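Why we can't throw anything away: talk notes

Eliécer Castaño, 29 August 2018 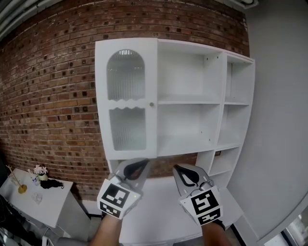

Slide 1. White cabinet on a brick wall, frosted glass door, bare shelves.

14 comments
Share

Leave the slide up while people find seats. Say hello, check the back can hear. Ask who has a drawer at home that no longer shuts. Wait for hands. Put own hand up.

Start with the Wistberg flat. Two rooms, one cupboard, and I was perfectly happy. Then we moved to the house and within a year the house was full. Same people, same jobs, one extra bicycle. Pause here for the married couples to look at each other.

The count. I went through my late aunt's kitchen with a notebook, because the solicitor asked for a list and I took him at his word. 653 objects. More than 200 of them were lids. Do not do the lid joke if the Botus lot are in, they heard it last time.

Read out a bit of the list, slowly:
– egg slicer, string missing
– egg slicer, string fine
– box marked "Cables, important"
– key, no lock found
– instructions for a fridge she sold in the eighties

Why do we keep things? Three minutes on this, no more, I ran over badly at Gasto. We keep the thing in case. We keep it out of guilt, mostly towards whoever gave it to us. And we keep it for the person we were planning to be, who plays the clarinet. (Mine is under the bed. Somebody will ask.)

Then the Kiiskinen letters. My neighbour of that name wrote to the council every September asking for a bigger bin, and kept copies of all of them, in a bigger and bigger box. Read the short one. He was kind enough to say yes to this, so be nice about him.

The 100 things diet. I tried it. You are meant to own 100 things and no more. Spent the first evening arguing over whether a pair of socks is one thing or two. My wife said to ask the socks. Gave up at the cutlery.

Practical bit, for those who came for it. Start with a drawer, never the loft. Don't buy boxes first – a box is a shelf with a grudge. Photographs last, or you'll be sitting on the floor till midnight.

Questions. If there are none, ask the front row what's in their coat pockets.

Remember to take the clicker home this time.

31 shares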